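Household tips: what the open day taught me about a tidier bathroom

27 October 2025

The Hidside workshop opened its doors to the public for an afternoon, and the session I had booked was on household handling: how an arm is taught to clear, sort and put back ordinary things. Most of the demonstration ran in simulation on a large screen, with Felicja Tokarz of Sokell talking us through it. I went for the machinery and came home with two pages of notes on bathrooms. The rules that make a room workable for a gripper also make it quicker to clean by hand.

Clear before you clean. The arm's task list always begins with removal. Everything that does not live on a surface is lifted off it before any wiping is planned. At home I had been wiping round things for years. Taking everything off first and putting it in a washing-up bowl on the floor saves me nearly 4 minutes on a small bathroom, and the corners get done.

Pick from the open side. A two-finger gripper needs space on both sides of an object. So do fingers in rubber gloves. Bottles pushed tight against a wall get knocked over when the one beside them is taken. Leave a gap of 55 mm between tall items, measured once with a ruler and then judged by eye.

Keep small things off the seat deck. The flat part between the seat hinges and the cistern collects whatever is in your hand at the time. It slopes on many models, it is awkward to reach, and anything that slides off has a fair chance of going into the bowl. Tokarz used a toilet for a good part of the session for that reason — curved surfaces, little room, and a hole at the front.

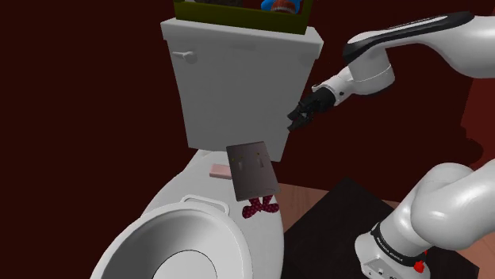 Simulated bathroom task: soap and a spotted bow on the seat deck, basket on the cistern lid.

Soap needs a dish with drainage. A bar left directly on ceramic goes soft underneath and leaves a film that takes longer to shift than the soap was worth. Use a ridged dish, and stand it by the basin. If a film has already formed, lay a cloth soaked in warm water over it for ten minutes, then lift it with a plastic scraper. Do not use a metal blade on glazed surfaces.

Baskets on the cistern. A basket is sound practice if the lid is flat and the basket is lighter than the lid. Check three points:

The lid must still come off without emptying the basket first. Grip both ends of the basket and lift; if you cannot do it in one movement, it is too full.

The base must not overhang. Ours did, and got caught by every passing elbow.

Glass stays out of it. Chipped ceramic cannot be put right with filler, whatever the tin says.

Fabric belongs elsewhere. Ribbons, hair bows and flannels hold damp and pick up cleaning spray. Hang them on a hook behind the door or put them in a lidded box. The demonstrators class soft items separately from rigid ones, because a cloth changes shape when it is gripped and has to be lifted from a fold. The same grip works by hand for a wet flannel: take it at the fold, away from the surface, and it does not drag.

Flat plates and trays. Someone in the second row asked how an arm picks up a flat thing lying on a flat surface. The answer was to tip it up by one edge and then take hold of it. I have since done this with soap trays and bath mats. Press down on one edge that overhangs slightly, and the other rises. Where there is no overhang, slide the tray to the rim of the shelf first.

Work in one direction. The planning software, Istanon, orders its moves so that the arm does not cross ground it has already cleared. For a bathroom this means top to bottom and far to near: shelf, cistern lid, handle, seat, rim, base, floor. Use a separate cloth from the seat downwards and wash it hot.

Give everything a fixed spot. A sheet handed out at the door, by a trainer named Chaturvedi, suggested marking places with removable tape for a fortnight. I tried it with the spare rolls and the bleach. The tape came off the painted shelf without damage but left a residue on the plastic one, which white spirit removed.

The next open day is in May. Booking is by the form at the front desk, and the hall seats 200. Go early if you want the front rows, as the screen is hard to read from the back.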